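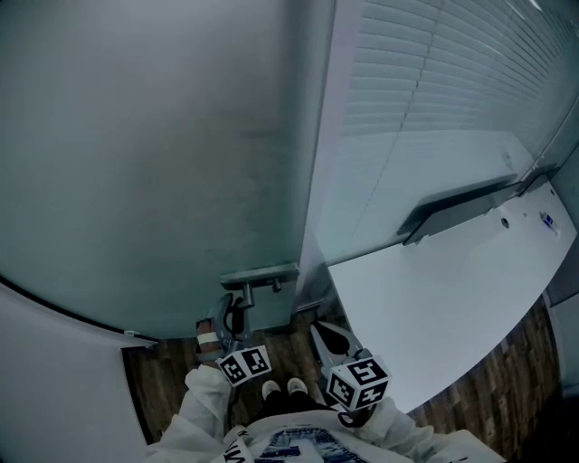

Figure 3.1. Collecting a demonstration with the paired hand-held grippers beside the frosted glass door. A coded marker cube is fixed to each gripper.

Mernbridge Institute of Technology
Student Project in Robot Learning
Handout 3: Recording demonstrations by hand

Module leader: Ruth Ospina
Laboratory supervisor: Teófilo Cabrera

3.1 Purpose of the session

In this part of the project each group records a set of demonstrations of an everyday two-handed task. The recordings form the training material for the policy that the group will build in the second half of the module. Students should have read Handout 2 (Coordinate frames and marker tracking) before attending.

Doors have been chosen as the common task for this year. A door panel turns about a fixed axis, so the path of the hand is limited by the object itself, and errors in tracking are easy to find when the path is plotted. Groups wishing to propose a second task may do so in writing to the module leader before the end of May.

3.2 Equipment

Each group signs out one Trallard kit from the store. The kit contains a left gripper, a right gripper, the head-mounted camera, the cables and a printed calibration sheet. The kit number must be written on the group's log sheet. Kits are not to be exchanged between groups, as the calibration values differ from one to the next.

The jaws should be wiped with a dry cloth before use. Solvents must not be used on the pads. Any damage to a marker cube, including scratches or lifted corners on the printed faces, is to be reported to the laboratory supervisor on the same day.

3.3 Preparing to record

The operator puts on the camera first and the grippers second. The straps should be firm across the fingers but should not restrict the grip. Long sleeves are permitted provided that they do not cover the faces of the cubes.

The second member of the group starts the Cultero recording software and checks that both cubes are being detected. The operator then moves each gripper slowly through the working area, keeping it in view of the camera. If either cube is lost for more than a moment, the operator should change position and repeat the check. Strong light from a window behind the work is a common cause of lost detection, and blinds should be adjusted where this is possible.

Cables must be routed clear of the feet and clear of the door before the panel is moved.

3.4 Recording

A single demonstration begins with both grippers held still at waist height and ends in the same position. Between these points the operator carries out the task at an even pace. Speaking is allowed. Walking is allowed where the door requires it, but the operator should not turn the head away from the hands.

Glass panels call for particular care. The jaws should meet the edge of the panel squarely and should never be closed on a hinge, a pin or a seal. Force should be applied gradually. A demonstration in which the gripper slips is still to be kept, with the word "slip" entered in the notes column.

Each student records at least eight demonstrations. The operator and the person at the computer then change places.

3.5 Reference data set

A reference set recorded by last year's class is available on the module drive under the folder name Chávez. It holds 1,085 demonstrations, of which 774 passed the tracking check set out in Section 3.6. Groups may train on the accepted files together with their own, but results obtained from the two sources must be reported separately. No more than 400 of the reference files may be used in the assessed model.

3.6 Checking and submitting files

Before leaving the laboratory, each group runs the checking script on every file. The script plots the path of both cubes and marks any gap in detection. A file is accepted when

(a) both cubes are detected at the start and at the end;
(b) no gap falls within the part of the task in which a jaw is closed;
(c) the clock of the camera and the clocks of the two grippers agree.

Rejected files should be moved to the folder of that name and not deleted. They will be needed for the discussion in Handout 5.

3.7 Questions for the written report

1. Plot the path of one gripper during an accepted demonstration and estimate the position of the door's axis from it. State the method used.
2. Compare two demonstrations of the same task made by different members of the group. In which part of the movement do they differ most?
3. Explain how the size of a marker cube affects the accuracy with which its angle can be measured.

The report should not exceed four pages, excluding plots. Log sheets are to be attached. Requests for further time in the laboratory should be addressed to Teófilo Cabrera.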